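Keeping an Old Desktop Clean

I love a dusty old computer! Give me a spare Sunday, a soft paintbrush and a can of air and I'm happy until supper. Most of the noise people complain about is plain household fluff, and you can get rid of it with things from the kitchen drawer.

Start by shutting down and pulling the plug, then hold the power button in for a few seconds. Take the side panel off and put the screws in a muffin tin, one cup for each kind (egg cartons work too, but they tip).

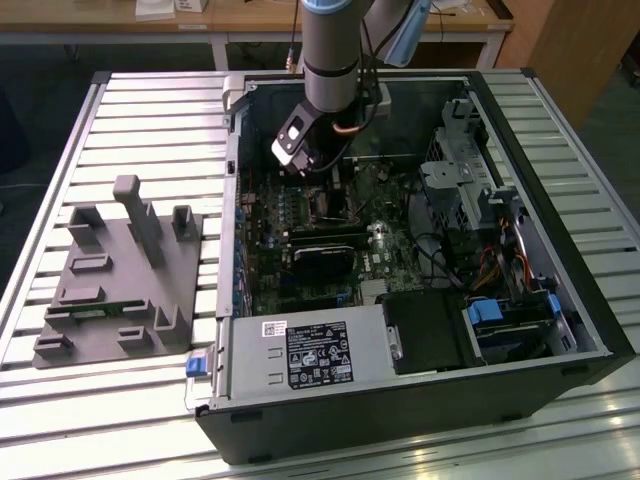 Hold the fan blades still with a finger while you blow them out – a fan that's spun too fast can wear its bearings. Short bursts, can upright, and work outdoors if the weather lets you. My neighbor Lev Harasym does his on the porch every January in a wool hat.

Next come the slots and sockets, where lint packs in tight.
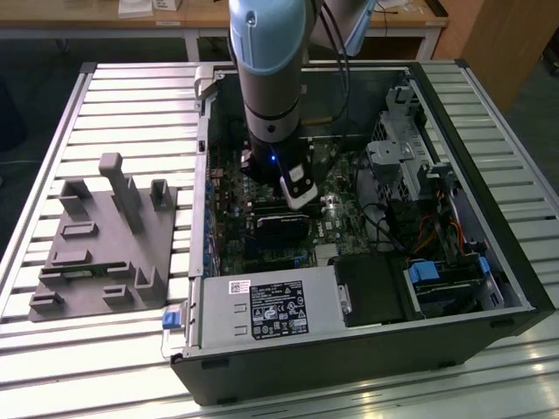

A dry makeup brush is my favorite tool for the fine work, and a new one costs 2 dollars at the drugstore. Go gently and always brush toward the open side. Lay the tower down flat with the open side up, the way this one is, and you can get at the heatsinks and the connectors without craning your neck. Stand it upright again before the last few puffs of air so the loose stuff drops out.

Wipe the panel with a barely damp cloth, let it dry, and screw it back on. Then do the keyboard!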